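Local Wildlife & Nature > Sightings and Problem Animals

Wild boar coming through the allotments again, 3rd night running

hedgebottom
Posted July 30, 2024
Anyone else up the Brivier end had them in? Went up this morning and plot 12 through to the water tank is basically ploughed. Potatoes gone, most of the beetroot gone, they've even had the bulbs out of the border by the gate. Turf rolled back like a carpet. Three nights on the trot now.
Rang the council, got put through to someone who told me to fill in the form. Filled in the form. Form says allow 28 working days. They'll have eaten the shed by then.

mossy_pete
Same. Heard them at quarter past two, grunting and something going over with a crash. Didnt go out. My wife said don't you dare.

Duygu Güneş
We're on the far side by the stream and had nothing until Sunday, then the whole lot in one go. They came under the fence, not through it. There is a dip where the old drain runs and you can see the mud on the bottom wire. Hair on it too, coarse, grey-brown.
Please can people check their own bit of fence for dips.

tansy88
are we sure its boar and not badgers. badgers do lawns something terrible

hedgebottom
Prints are cloven. Dew claws showing either side in the soft stuff by the tap. Badger doesn't have hooves last time I looked.

tansy88
fair enough

coldframe
How many are we talking? I saw two sows and a string of little stripy ones on the lane in spring but that was miles off, past the Ateş turning.

mossy_pete
Could be the same lot. Little ones will be ginger by now, no stripes. They shift a long way when the ground's hard up top. Been so dry they'll want anywhere that's been watered, and thats us.

Necati Işık
I farm next to you. We have had them in the maize since June. I put up electric, two strands, one at knee height and one lower, and they have left that field alone. The field without it is a mess. So for me no argument, electric works, trail mix of radios and flashing lamps does not. I tried the lamps. They fed underneath them.

coldframe
Electric on an allotment though? There's kids up there every weekend. And the school lot on Thursdays in term time.

Necati Işık
Switch it on at dusk, off in the morning. Signs on it every few metres. Horses and children live next to electric fence everywhere.

coldframe
Until somebody forgets to switch it off. Which they will. We can't get people to shut the gate.

oldrowan
With coldframe on this. Also who pays. A decent energiser isn't cheap and you need the battery charging. And the strands want strimming under constantly or the grass shorts it out, then you've paid for a bit of decorative wire.

Duygu Güneş
We could get a quote before deciding it's too dear?

oldrowan
I'm only saying.

fenwick_lad
Just shoot them. Sorry but somebody has to say it. No predators, couple of litters a year if the acorns are good, it only goes one way.

tansy88
here we go

fenwick_lad
What's your plan then, ask them nicely

tansy88
my plan is not having rifles going off at night next to a footpath and 6 back gardens

Necati Işık
Nobody sensible shoots towards houses. It would be from a high seat, on my side, shooting down into the bank, by somebody with the right ticket. But also it would not fix your fence. If you take out one group and the food is still there another group comes. I have seen that happen.

mossy_pete
^ this. And if you drop the lead sow you can end up with the young ones scattered all over and more bother than you started with. So I've read anyway

fenwick_lad
So do nothing. Got it.

mossy_pete
Not what I said mate.

hedgebottom
Can we stick to this week. What can I do TONIGHT. I've got squash just coming good and they're the only thing left standing.

Duygu Güneş
Pick what's ready. Clear any windfalls, the plum by the gate has dropped loads and you can smell it from the lane. Lids on compost, heavy ones. Stake the bottom wire down where it dips. I have spare pegs in the shed with the green door, help yourself, code is same as the gate.

hedgebottom
You're a star. Will do the plum after work.

jan_on_the_hill
On the compost, mine is the open pallet kind with no lid, they just shove their noses in. Is it better to empty it? I put all the kitchen peelings in there

oldrowan
Peelings home in a tub for now. Leave the rotted stuff, they'll still dig in it for worms but less.

jan_on_the_hill
ok ta. heaps of worms in mine, was so proud of it

coldframe
Few more from me

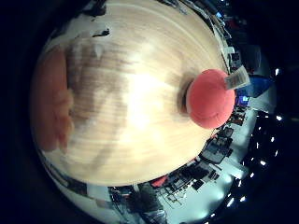
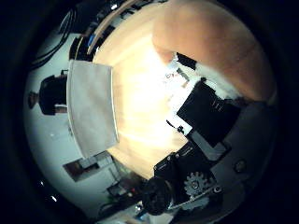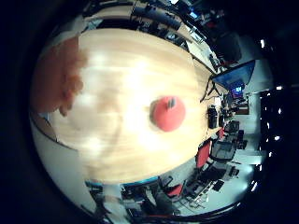
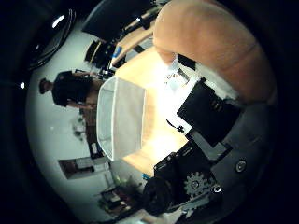 jan_on_the_hill
Do boar carry anything I should worry about if I'm eating veg from a bed they've been in?

Duygu Güneş
Wash everything well, peel the roots, and bin anything they've chewed or messed on. Don't eat salad leaves raw from that bed this season. Gloves on when you clear up, and hands washed before you eat your sandwich.

mossy_pete
Dogs too. Keep them off the droppings and on a lead at dusk. My brother in laws spaniel got opened up by a sow two years back, 289 quid at the vets and that was just the first visit.

tansy88
poor dog :(

mossy_pete
She's fine. Bit less keen on hedges

coldframe
Has anyone tried that Drellix stuff, the smelly granules? Bloke at the garden centre was swearing by it.

oldrowan
He sells it.

coldframe
Yes I did spot that

hedgebottom
Tried it last year on the border by the gate. Worked for 4 nights then it rained. Stank the car out. Then they came straight over the top of it.

Necati Işık
Same with all smells. They are clever animals. First night they are careful, second night they stand and look at it, third night they eat.

jan_on_the_hill
Human hair? My nan used to put hair from the barbers round for deer

oldrowan
Doesn't do much for deer either.

fenwick_lad
Had a look at the fence along the top on my way home. There's a post rotted clean through behind the big bramble, wire's just hanging. You could walk a cow in. So whoever is meant to be looking after that hasn't been.

oldrowan
That stretch is the council's.

fenwick_lad
Council says it's the association's. I rang.

oldrowan
Well the lease says council. I've a copy somewhere. Will dig it out.

Duygu Güneş
Whoever's it is, could we prop it this evening? I can be there at 7. Bring a mallet if you have one. And a head torch. Please don't come on your own after dark, and if you do meet them, back off slowly and leave them a way out. Sows with young are the ones to be careful of.

fenwick_lad
I'll bring a post. Got two in the garage.

hedgebottom
There, once plums are done

coldframe
Can do half past

tansy88
il bring tea

Necati Işık
I have a spare energiser. Old one but it ticks. You can borrow it until end of September when I want it for the sheep. It will run 100 metres easily, more if you keep the grass down. You need your own battery.

coldframe
Still not sure about the kids.

Necati Işık
Then put it only along the top, on my side of your fence. Children are not on my side.

coldframe
Hm. Ok that I could live with.

oldrowan
Needs to be put to plot holders properly first though. Can't just have four of us deciding.

hedgebottom
By the time it's been put to plot holders there'll be nothing left to protect!!

oldrowan
I don't make the rules.

mossy_pete
You literally wrote them Rowan

oldrowan
In 2009. And they were voted on.

Duygu Güneş
I'll email everyone now and say trial, top boundary only, Necati's side, on at dusk off at 7am. Objections by tomorrow lunchtime. Does that do?

oldrowan
It'll do. Put in who's switching it off.

Duygu Güneş
Me weekdays. Need someone for Sat and Sun.

mossy_pete
Go on then. I'm up anyway, knees

fenwick_lad
Still say it wants a proper cull. Just so it's written down.

tansy88
noted

jan_on_the_hill
Is it worth me replanting anything this late? Got an empty bed and a packet of spring cabbage

hedgebottom
Cabbage should be fine, they went round mine. Did eat the label. Sow in trays at home, plant out when we know the wire's doing its job

jan_on_the_hill
will do, thanks all

hedgebottom
Update, plums done, two full barrow loads and about a million wasps. Post's in. Drain dip pegged. Nothing seen but it was still light when we left. Somebody's left a mallet, rubber one, blue handle, it's on the water tank

coldframe
Mine, ta. Will get it tomorow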